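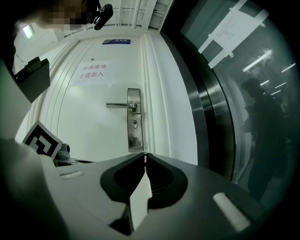 The storeroom was the last stop on the Wednesday visit to Drorno, and it was the part most of us had signed up for. The invitation promised the sample hall, the packing benches and "a look at the stock." Eight of us had come over with the buying group, and the tour started at 9 in the lobby with tea in paper cups and a short talk from Bergþóra Hallgrímsson, who handles the overseas accounts.

Drorno makes fittings for interior doors: handles, plates, hinges, latches, closers. The building is plain from the street and larger than it looks once you are inside. The ground floor is for receiving and packing. The sample hall is upstairs, along with the offices and a canteen where we ate later.

The sample hall took most of the first hour. Handles are mounted on short boards at working height so visitors can try them. I spent a while on the levers. The cheaper ones have some play before the latch moves, and you notice it right away when you go from one board to the next. The Beviretti line is the heaviest and has a spring that brings the lever back level without a clack. Bergþóra said it is also the slowest seller, and that hotels buy most of it. There were 15 finishes on the wall chart. Satin steel outsells the rest, according to her, and the polished brass is mostly made to order now.

Downstairs we watched packing for a while. Each handle set goes into a sleeve, then into a carton with the screws and the spindle in a separate bag. The bag is weighed before the carton is closed. If a screw is missing the scale shows it and the carton goes back along the bench. One of our group asked how often that happens and was told a few times a shift. The benches were tidy and the light was good. It was noisy near the strapping machine, and I missed most of what was said there.

Then we went down the corridor to the storeroom. The door is painted white, with raised moldings up both sides, a steel lever handle on a long plate and a keyhole below the lever. A paper sign is taped to it at about eye level, two lines in red: 库房重地, 非请勿入. It means the storeroom is an important area and you should not go in unless invited. I have seen the same wording in other warehouses. Esben Hafþórsson, who was traveling with us and reads some Chinese, translated it for the rest of the group.

We waited in the corridor while Bergþóra went to find the stock manager. Visitors go in four at a time, so half of us stayed outside and talked about freight. I was in the second group.

Inside, the shelving runs in long rows with a narrow aisle between them. Small parts are in bins near the entrance, and the heavier goods, hinges and closers, are kept on the lower shelves toward the back. Every bin has a card with the part number, the count and the date of the last check. The manager pulled one for us, part 3079, a spindle that fits several of the older handle sets. They keep 2000 of them on hand – more than they need for new orders – so that customers can still get replacements. I was glad to hear it. We have had trouble with spindles from Stindach, where a part can drop out of the catalog with no warning.

Returns have their own shelf by the far wall. Each item is tagged with the reason it came back, and the manager let us read a few tags. Wrong hand was the most common on the ones I looked at, then wrong backset. Both are ordering mistakes, and I have made each of them myself.

Lunch was noodles and greens in the canteen. Afterward there was time for questions. Minimum orders are lower than last year on the standard levers and unchanged on Beviretti. Lead times depend on the finish. They would not quote on the brass until they had a drawing from us.

If you go, wear flat shoes and bring a jacket, as the ground floor is cold in the morning. Phones are fine in the sample hall and the corridors, but they ask you to put them away in the storeroom. Ask for the printed price list before you leave, because the one they email is shorter. The bus back to the station stops across the road, and ours was 15 minutes late.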